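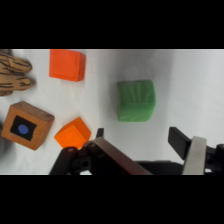

Rosaura Llanos says to handle the blocks before reading any of the labels, and to do the mixed table first, while your hands are still clean from outside. She wrote that under my short note about going to the Plinila open day, and added that the year she went she did it the other way around and came home remembering mostly the labels. I took her advice, and I would pass it on to anyone thinking of going to the next one, in March.

Plinila makes building blocks and small toys for preschools. The workshop is in Skeson, at the back of a long brick building past the feed store, and it opens to the public a few times a year. I went on 8 February 2024. Admission is free. You sign in at the door and get a paper sticker with your group letter on it. My group had eight people in it, two of them children.

Getting there

The bus stops at the feed store and the walk from there is short, but there is no sidewalk on the last stretch, and the shoulder was muddy. If you drive, park on the gravel side. The paved lot in front belongs to the tile place next door and they do ask people to move. The entrance is the green door with the bell. I tried the big roller door first and stood there a while.

The front room

Coats go on the rail to the left. Visitors wait here until the group ahead has moved on, and the wait was long enough for me to read everything on the walls, mostly old catalog pages. The earliest catalog had only plain cubes in it, sold by the bag. Color came later and the soft blocks later than that.

The mixed table is also in this part of the building, through an archway. It has a white top with a very slight texture to it, and on it were blocks of different kinds set out with plenty of room between them. There was a reddish-orange one and a cube in a brighter, lighter orange, and it is worth looking at those two together. In the catalog I would have taken them for the same color. Next to each other on white they are plainly different, and the one called "orange" on the order form is the lighter of the two. If you are matching a set you already own, ask which one you have.

The green cube is the soft-looking one. It has rounded edges and small creases across the top. The wooden block has a natural light-brown finish and a black square set into one face, with a little blue dot in the middle of the square. I liked that one best of anything I saw all day. Toward the corner was a tan wooden figure with knobby rounded lobes and dark brown streaks like bark, and the younger of the two children asked whether it was a hand or a potato. The guide said either was fine.

The wood room

Our guide was Teófilo Lozano. He speaks quietly and the wood room is loud, so stand near him if you can. The saws were off for our visit but the dust collector was running.

The wood comes in as long square lengths, already dried, and sits in racks along the north wall for several weeks before it is cut. Lozano said that a cube cut too early will move a little afterward, and that you notice it when you try to stack it. He had a tray of old rejects to show this. He put one on a flat plate and pressed a corner, and it rocked. By eye I could not have told it from a good one.

Cutting is done with a stop on the saw, and each length is cut from both ends toward the middle so that a knot can be skipped. The offcuts with knots in them go into a bin by the door, and visitors can take a handful. I took four. One of them had a crack that I did not see until I got home.

Then they are sanded. The flat faces go over a belt, and the edges are done by hand on a sheet of 200 grit glued to a board. We were all allowed to try one. You hold the block at a slant and pull it toward you, turn it, and pull again. Mine came out with one edge much rounder than the others. The older child did hers very evenly and was allowed to keep it.

The blocks with an inset go to a separate bench. A shallow square is cut into one face and the insert is pressed in with a hand press. Lozano said the hard part is the depth. Too shallow and the insert stands up and the next block slides off it. Too deep and crumbs and sand collect in the corner. The gauge they check it with is a strip of brass with a step filed into it, older than the building's current roof. The dots are put on last. I asked what the dot is for and he said the teachers had wanted a way to tell the children which side goes up, and that it had stayed in the line after that.

The color room

This room is warmer and smells of paint. The blocks sit on wire shelves that roll, and you are asked not to touch the shelves. We stood behind a yellow line.

The painted ones get a thin coat, a light sanding, and then another coat. The reds and oranges need the most coats, Lozano said, and yellow would be worse but they stopped making yellow. A woman in our group had bought yellow ones for her classroom years ago and wanted more. He wrote down her address and said there might be part of a box upstairs.

There is a board here with a row of color samples, each with the date it was mixed. The oranges drift a good deal from one end of the board to the other. I had thought my eyes were tired at the mixed table, so I was glad to see it.

The sewing side

The soft blocks are made across the hall in what used to be the Rallard printing shop, and the name is still on the glass. It was the quietest room and the one I would have stayed in longest. The covers are sewn inside out with one side left open, turned, filled, and closed by hand with a curved needle.

They fill them with cut foam, and the foam is cut a bit larger than the cover. That keeps the cover tight on the sides. The top still wrinkles after it has been squeezed for a while, and they get letters about this. The answer they send is that it is normal. There is a wash test pinned up by the window, with covers that have been through the machine many times over, and the green held up better than the blue.

I asked whether a soft cube and a wooden cube of the same listed size will stack together. They will, but the soft one should go on the bottom only if it is the last thing you plan to build on it. In the play corner the children found this out in a few minutes.

Packing

Packing is a long counter with a scale at one end. Orders are picked into gray bins, weighed, and checked against a card that gives the weight for each set. If the weight is off, the bin goes back. The number on the whiteboard was 637, and I asked what it meant. It was the number of sets to be sent out before the end of the quarter. While we watched, one bin went back and came forward again with a wooden block swapped for a painted one.

The boxes are plain cardboard with a printed sleeve. Their main set is called the Quispe and comes in a flat box with a lid that you can turn over and use as a tray. I saw the lid tried out on the counter and it holds everything if you lay the pieces in one layer. If you pile them, it won't go back in the sleeve.

The shop and the play corner

The tour ends in the shop. It is small and only takes a few people at a time. Seconds are sold from crates on the floor, by the bag, and a bag is $12. You fill it yourself. I looked through the painted seconds for a while. Most had a thin spot at a corner or a run on one face, and a few I could find nothing wrong with. The inset blocks almost never end up in the seconds, and there were none that day. The full-price ones are behind the counter and you have to ask.

The play corner has a rug and low tables. I would not bring a child under three, as the offcuts bin is close by and has splinters in it.

Coffee is in the front room, from an urn. There was one kind of cake and it was gone by the time our group came through. The restroom is down the hall past the Rallard door, and the light switch is on the outside.

Practical notes

The tour took a little under two hours. Wear closed shoes, which they will check at the door. Photos are allowed everywhere except in the color room. Strollers fit through the wood room but not down the hall, and have to be left by the coats. The floor on the sewing side is uneven near the window.

Cards are accepted in the shop only if the signal is good. It was not, and I paid in cash.

If you want an exact match for an older set, bring one of your own blocks along and hold it next to theirs in daylight, at the window end of the shop. I had not thought to, and the bag of orange seconds I brought home does not match the ones we have. They are a shade lighter and now live in a separate bin.

The March date had not been posted when I left. Lozano said it would go up on the green door first and on the website a few days after.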